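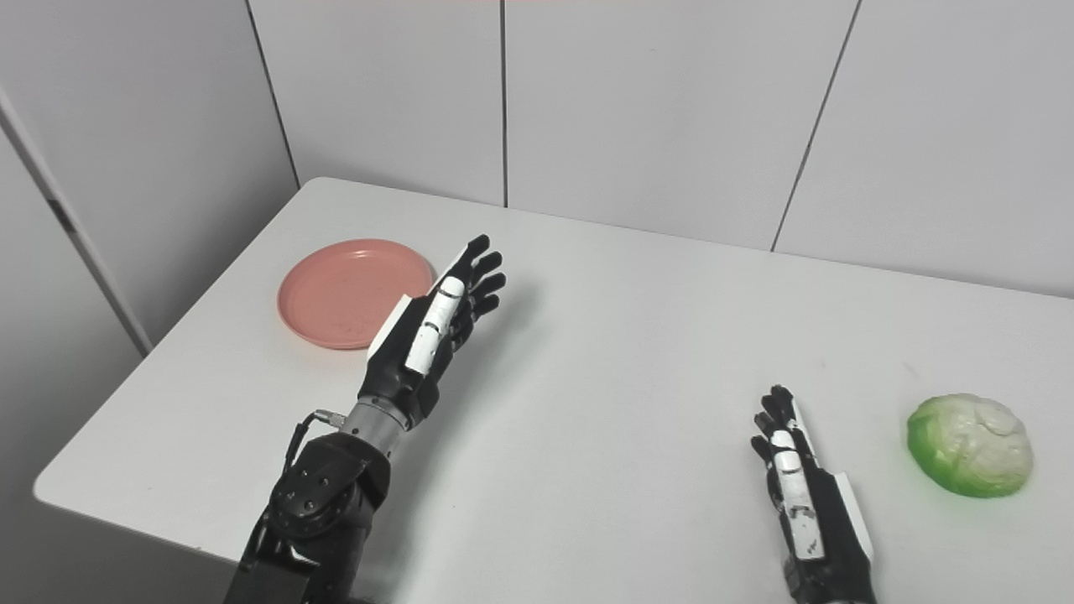
Unit 3. Reach and Placement on a Shared Workshop Build

Course handout, revised 2026-09-18
Instructor: Mwanaisha Masanja
Bench supervisor: Kheri Magesa

3.1 Purpose

This unit covers the bench layout for the two-arm build at the Kisemdale shared workshop. Students are expected to have completed the wiring unit and to bring their own copy of the joint table.

3.2 Objects on the bench

The exercise uses one shallow pink plate and one cauliflower. The plate is placed toward the far left corner of the table and the cauliflower near the right side. The middle of the tabletop is kept clear between the two hands. Both hands start open and empty.

3.3 Procedure

Run the Dasteo joint check on each arm before any motion command. Record the rest position of both hands. Move the right hand toward the cauliflower at the low speed setting, 22 percent, and stop before contact. Repeat for 3 trials and enter the readings in the log.

3.4 Cables

Inspect the thin black cable beside the left wrist at its silver connector. It must keep its slack through the full range of the joint.

3.5 Submission

Logs are due in November. Label each file with the bench number, 64, and your initials.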